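How to Clean and Look After a White Stockpot (Without Buying Another Bottle of Something)

Filed under: Kitchen, Pots and Pans

I have been putting off writing this one, mostly on account of the advice already out there. Search for how to clean a white pot and you'll be told to use lemon, ketchup, cola, dishwasher tablets, denture tablets, and a paste made of two things that cancel each other out. The last time I looked, one cleaning forum had 3,643 replies on a single thread about tea-coloured marks on pale enamel. I read more of them than I'm proud of. Most people seemed to be scrubbing off the shine and calling it a result.

What follows is dull, slow and cheap. It's meant for light-coloured coated or enamelled stockpots with a glass lid, the tall sort you'd use for soup or pasta. If yours is bare aluminium, stop at the soda step and go and find another page.

What you need

A washing-up bowl
Ordinary washing-up liquid
Bicarbonate of soda
A soft sponge, and a soft old toothbrush for the lid
A wooden or silicone spatula
Two tea towels
A screwdriver, if your lid knob is held on with a screw

You don't need a special pot cleaner. I bought a tub of Zidwood Bright Paste in January, used it on one half of a stained pot and used bicarb on the other half. I couldn't tell the halves apart, and neither could anyone I showed. The tub is under the sink if anybody in Tutumstead wants it.

Before you start

Let the pot cool on its own. I know it's tempting to run the tap into it the minute the soup's out, and the hiss is satisfying, but a sudden change of temperature is hard on enamel and harder on a glass lid. Twenty minutes on the side costs you nothing.

Check the maker's leaflet too, if you still have it. The Otine one that came with mine says "avoid abrasive products", then recommends the firm's own cleaning powder, and the powder feels like fine sand. Make of that what you will.

Step 1. Soak

Fill the pot with warm water to just above the highest mark and add a squirt of washing-up liquid. Leave it for an hour. Overnight is fine, although I've never seen the extra hours do much, whatever the overnight people claim.

Tip it out and go round with the spatula. Anything that lifts, let it lift. Anything that doesn't, leave alone for now.

Step 2. Simmer with bicarb

Put in enough fresh water to cover the stained part, bring it to a gentle simmer and then turn the heat down low. Add two tablespoons of bicarbonate of soda, a little at a time. It foams up. If you throw it all in at once you'll be cleaning the hob as well.

Give it ten minutes with the lid off, then turn off the heat and let the whole lot go cold.

Some people add vinegar at this stage. You get a great deal of fizz, it looks as though something important is happening, and then you're left with slightly salty water. Use one or the other.

Step 3. Wipe, then decide

Empty the pot and wipe it with the soft side of the sponge. Brown film from burnt starch should mostly come away. If there's a stubborn patch, make a paste of bicarb and a few drops of water, leave it on for half an hour and wipe again.

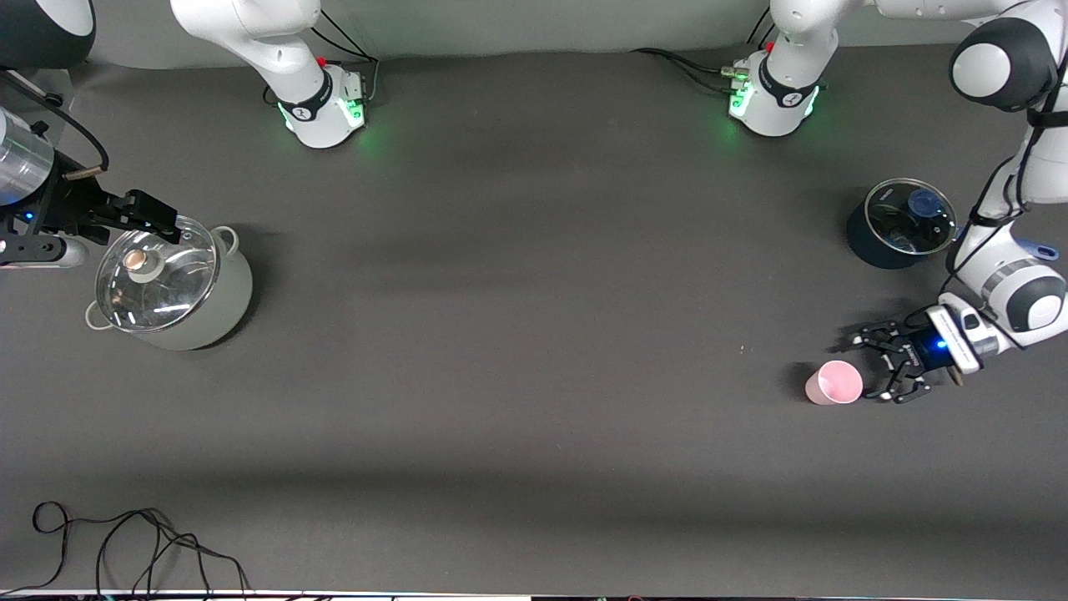
After two rounds of that, I'd give up. A faint shadow at the bottom of a pale pot does no harm to your dinner, and the scouring pads that promise to shift it will leave fine scratches that hold the next stain even better. I've got a shadow the shape of Norfolk in mine and the stock tastes the same.

What you should take seriously is a chip. If the coating on the inside is flaking, or there's bare metal showing where the food goes, retire the pot. I've seen repair kits for this and wouldn't cook in anything I'd mended with one.

Step 4. Do the lid properly

Most of the grease on an old pot is on its lid. Look where the glass meets the metal rim and you'll probably find a brown line. A quick rinse won't touch it.

Lay a folded tea towel in the bottom of the washing-up bowl so the glass isn't knocking about, cover the lid with warm soapy water and give it 15 minutes. Then work round the rim with the toothbrush, inside and out.

If the knob unscrews, take it off and clean underneath. Put the washer somewhere safe. When you refit it, do it up finger tight and then a small nudge more with the screwdriver. Forcing it is a good way to crack the glass.

Hold the lid up to a window. If you can see chips or a crack, don't use it.

Step 5. Handles and outside

Loop handles collect grease where they join the side of the pot. Toothbrush again. The outside can have the same bicarb paste as the inside, but go gently over any printed logo if you're fond of it. The lettering on my smaller Galli pan came off in one go, and that was with a sponge.

Step 6. Dry and put away

Dry everything by hand, including under the rim of the lid as far as a corner of cloth will go. Store the lid upside down on the pot, or beside it, with a tea towel between the two. A lid sealed on a damp pot gives you that cupboard smell, and no amount of "odour-neutralising" liner will sort it out.

A few claims I've been sent

"Dishwasher tablets are just as good." They do clean well. They're also harsh, and I don't want one boiling away in an open pan at face height.

"Lemon whitens enamel." It made my kitchen smell nice. The stain stayed put.

"Salt is gentler than bicarb." Rub a bit of each between your fingers and see what you think.

"You should do this every week." Please don't. I do it when I notice the colour's gone, and the rest of the time it's washing-up liquid and a sponge.

If you've got a method you swear by, leave it in the comments, preferably with a note of what the pot looked like a month later.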